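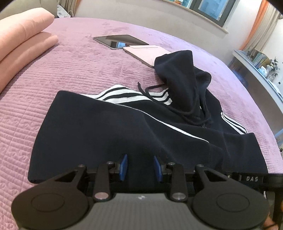 Almost everything you wear is made of thread, and the thread is made of fibers. A fiber is a very thin hair of material. Some fibers grow on plants or animals, and some are made in factories. Look at a jacket with a hood, like the navy one with white stripes on the sleeve. The drawstring cord that hangs from the hood is made of thread too, and so is the quilted bedspread under it.

Where do fibers come from?

Cotton grows in a puffy ball around the seeds of the cotton plant. Wool is the hair of sheep. Silk is spun by silkworms, which are really caterpillars. A silkworm wraps itself in one very long strand, and people unwind it.

Polyester and nylon are made from chemicals that come mostly from oil. The factory melts the material and pushes it through a metal plate full of tiny holes, a bit like a shower head. It comes out as long, thin strands that harden as they cool.

From fiber to thread

One cotton fiber is weak. You can snap it with your fingers. If you twist a lot of them together, they grip each other and become strong. This twisting is called spinning. Try it with a cotton ball: pull a little out, twist as you pull, and you will have a short piece of yarn.

From thread to cloth

Weaving crosses two sets of threads, over and under. Woven cloth does not stretch much. Jeans and bed sheets are woven.

Knitting makes loops and pulls more loops through them. Loops can open and close, so knitted cloth stretches. T-shirts and socks are knitted. Use a magnifying glass on a sock and you may see rows of little V shapes.

Adding color

Dye can go on at any stage: the loose fiber, the yarn, the cloth or the finished clothes. Stripes can be knitted in with a different color of yarn, printed on, or cut from another piece of cloth and sewn on top.

Words to know

Fiber: a thin hair of material
Spinning: twisting fibers into yarn
Loom: a machine for weaving
Dye: a substance that colors cloth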